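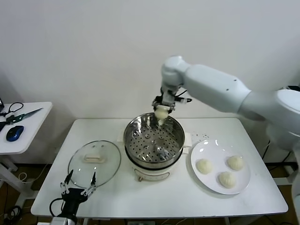
Our February retreat at Wundulel is nearly upon us, and we're so pleased that 122 of you have already booked (with a few beds still left in the Aubert wing, if you're quick!). The theme this time is breath and silence, and our mornings will begin with ten minutes of quiet sitting before anyone so much as reaches for breakfast. Try it at home first, perhaps with something as plain as a single pale bun held over the steamer, and simply notice the wanting before the eating.

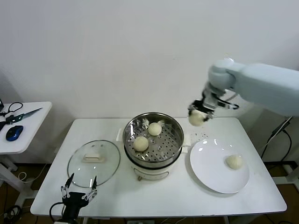 Evening chanting starts at 7 and carries on until it naturally settles, so do bring a shawl and a cushion you're fond of. Newcomers needn't know a word of it, and the song sheets will be by the door as always. 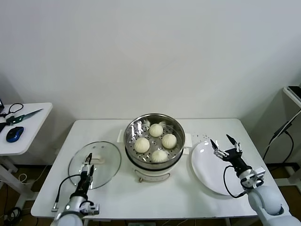 Four pleated buns in the steamer basket.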